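Subject: Re: [gurville-hall] Hall heating and the reading room, what to do before next winter
Date: February 2023

Hello all,

Replying on the list so that the answers are in one place. The earlier message is quoted in full where I reply to it and trimmed elsewhere.

> The reading room was cold again all through the last cold spell. I was
> there on three afternoons and kept my coat on each time. The big radiator
> under the window was hot at the top and stone cold along the bottom. Is it
> the boiler, or is it only that radiator? I would like to know before we are
> asked to agree to a new boiler at the next meeting.

It is mostly that radiator, and to a smaller degree the one in the passage. Hot at the top and cold at the bottom means sludge. Cold at the top and hot at the bottom would mean air, and bleeding would cure it. I bled both anyway and got water straight away from each.

The boiler is the Orura that went in when the roof was done. It fires, it holds pressure at the level marked on the gauge, and the flow pipe gets properly hot. The service sheet is in the cupboard with nothing marked against it apart from a stiff isolation valve. I can see no case for replacing it yet.

> Somebody told me that the heating in the reading room is turned off between
> lettings to save money. If so it is a false economy, as it takes half the
> afternoon to warm up and people have gone home by then.

It isn't turned off. The programmer drops it to 16 degrees overnight and brings it up again at 7 in the morning. The trouble is that the thermostat is in the passage, next to the kitchen door. When the kitchen is in use the passage warms up, the thermostat is satisfied and the boiler stops, and the reading room never gets its share. I put a cheap thermometer on the bookcase for a week and another beside the thermostat. On most afternoons the passage was 3 degrees warmer. On the day of the lunch it was more than that.

Moving the thermostat to the inside wall of the reading room would deal with this. The cable run is short and can go along the top of the skirting. It should not go on the window wall or over the radiator.

> And are the long tables staying? They are heavy and there is nowhere to sit
> out of the draught when they are pushed up to that end.

They are staying. People come to work at them and the room gets more use than it did with the small ones. I agree about the draught. It comes from the sash nearest the door, where the cord has gone and the top half has dropped by the width of a pencil. You feel it on the back of the neck if you sit with your back to it, and a hood is some help but it shouldn't be needed indoors. 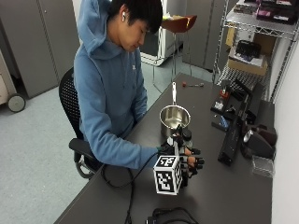

What I suggest, in order

1. Close up the sash and fit brush strip to both halves. This can be done now, on any dry morning, and needs no agreement from anyone. I have the strip.

2. Take the reading room radiator off and flush it outside with a hose. It needs two people to carry, as it is the old steel double panel and full of black water. Put old sheets down first. The stain in the passage is from the last time a radiator was moved and it has never come out.

3. Do the same with the passage radiator if the first one turns out to be as bad as I expect.

4. Refill, add inhibitor, bleed everything from the lowest radiator upwards, and write the date on the tag by the filling loop. There is no tag there at present, so I can't say when inhibitor was last put in.

5. Move the thermostat.

6. Balance the system. The radiators nearest the boiler have their lockshield valves wide open and take most of the flow. This takes a patient afternoon with a spanner and a thermometer.

Items 2 to 6 are best left until August, when the heating is off and the hall is quiet.

Costs

I asked Skekum for a price for a power flush of the whole system, and for moving the thermostat while they are here. They quoted 584 pounds for the two together. That does not include a magnetic filter, which they recommend and would price separately once they have seen the pipework behind the boiler. Kingi do the same work but did not want to quote without a visit, and I haven't arranged one.

If we flush the two radiators ourselves and pay only to have the thermostat moved it will be a good deal less. I don't have a figure for that by itself and will ask. The risk is that the sludge is in the pipes as well, in which case the radiators will fill up again and we will have saved nothing. The water I drained from the passage valve was dark but not thick, so I would be willing to try it.

> Could the side room be used in the meantime? It is always warm.

Yes, when it isn't booked. It is warm because it backs on to the boiler cupboard. It holds far fewer people and the light is poor after mid-afternoon, so it would suit reading less well than talking. The key is on the same ring as the kitchen.

One other thing. Please don't turn the thermostat in the passage up to the maximum when the reading room is cold. I have found it like that several times this winter. It leaves the kitchen end too hot, and the boiler then runs until somebody notices. Use the oil-filled heater from under the stairs, on its own socket and not on the extension lead, and switch it off at the wall when you go.

I will fit the brush strip this month and post the readings from both thermometers afterwards, so we can see how much of the cold was the window.

Hall maintenance, Gurville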